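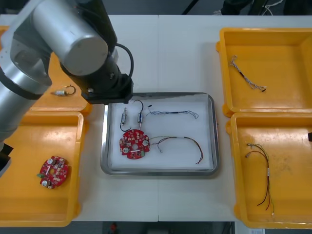
Help wanted: kitting and parts sorting, part-time

Hi! I'm Nazareno Palumbo and I run the kitting bench at Lamura. We put together sets of small electrical parts for people who build and repair things, and I need another pair of hands (two pairs if I get lucky with this ad).

What you'd be doing: picking parts from the yellow trays and laying out a set on a steel tray lined with white paper. Motors, round red circuit boards, wire harnesses, all small stuff. You check it against the card, bag it, label it, and start the next one. We have 11 different kits right now and the biggest customer, Bellidov, takes 300 sets in a normal month, so there's plenty to do.

I don't care if you've never touched a circuit board. I do care that you hold it by the edges! You should also be okay with untangling wires, because they will tangle, and you'll need decent close-up eyesight (glasses are fine, I wear two different pairs).

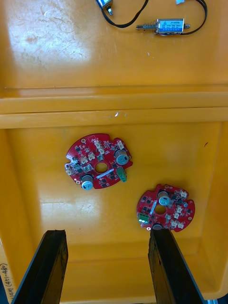
Solenoids on one side of the ridge, red boards on the other.

Keeping the trays sorted like that is a big part of the job. When a tray gets mixed up I lose half a morning, and I get grumpy.

Hours are 7 to noon, four days a week, and we can talk about which four. You get paid training for the first two weeks, a stool that goes up and down, and free parking behind the building. Radio is on most of the time, fair warning.

To apply, write a few lines about yourself and drop them at the front desk, 166 Ferri Street, attention Baltazar Salinas. No resume needed, but put down a phone number we can read. Please get it to us by 10/2/20. Baltazar will call you to set up a time to come in and try the bench for an hour, paid.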